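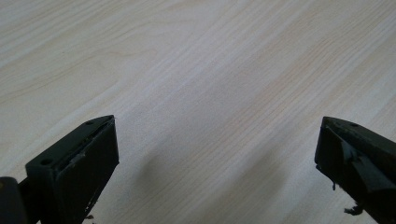 Katley support replied that pale grain of this type shows a ring mark more readily than a dark one, and asked for the finish code before suggesting any treatment.

Ticket 1033
Product: Kulell table, light wood-grain top
Opened: October 1, 2024
Category: surface finish, marks and haze
Status: closed, no parts sent

Reported fault
White ring left by a hot mug, with a dull area next to it from an all-purpose kitchen spray. The ring shows in low evening light and is hard to find at midday. No lifting or swelling at the edge. Table bought in May, used daily.

Finish code
Label on the underside reads 368. Katley confirmed this as the matt sealed finish. Oil and wax products are not suitable for it and will leave a film.

Step 1. Clean
Wiped with warm water and a drop of washing-up liquid, along the grain, then dried with a cotton cloth. Dull area reduced. Ring unchanged.

Step 2. Remove spray residue
Second wipe with plain water, cloth rinsed twice. Dull area no longer visible from either side of the table. Katley noted that the residue is usually detergent left to dry, and the finish underneath is seldom damaged.

Step 3. Ring, dry heat
Folded cotton cloth over the ring, iron on lowest setting, no steam, 6 seconds at a time. Checked between passes. Ring fainter after the second pass and very faint after the fourth. Stopped there on advice. Support asked that the iron not be left in one spot and that the cloth be moved each time.

Step 4. Rest
Left uncovered overnight. Faint trace still found by tilting a torch across the top. Not visible in normal room light.

Query from customer
Would a light sanding take out the last trace?

Reply
No. The sealed layer on finish 368 is thin and a sanded patch will look paler than the rest. It would also not be covered by the guarantee. If the trace bothers you, repeat step 3 once after a week, then leave it.

Query from customer
The arched grain on one part of the top looks darker than the straight grain. Is this staining?

Reply
Curved figure often reads slightly darker than straight grain. A stain would normally cut across the lines. If the colour follows the lines, no treatment is needed.

Care notes added to ticket
Use a mat under hot mugs and pans.
Wipe spills with a damp cloth, then a dry one.
No bleach, cream cleaner or scouring pad.
Felt pads under lamps and bowls, changed when worn.

Related: ticket 133, same finish, Buchanan bench, water marks.

Closed by customer. Trace accepted, sanding not attempted.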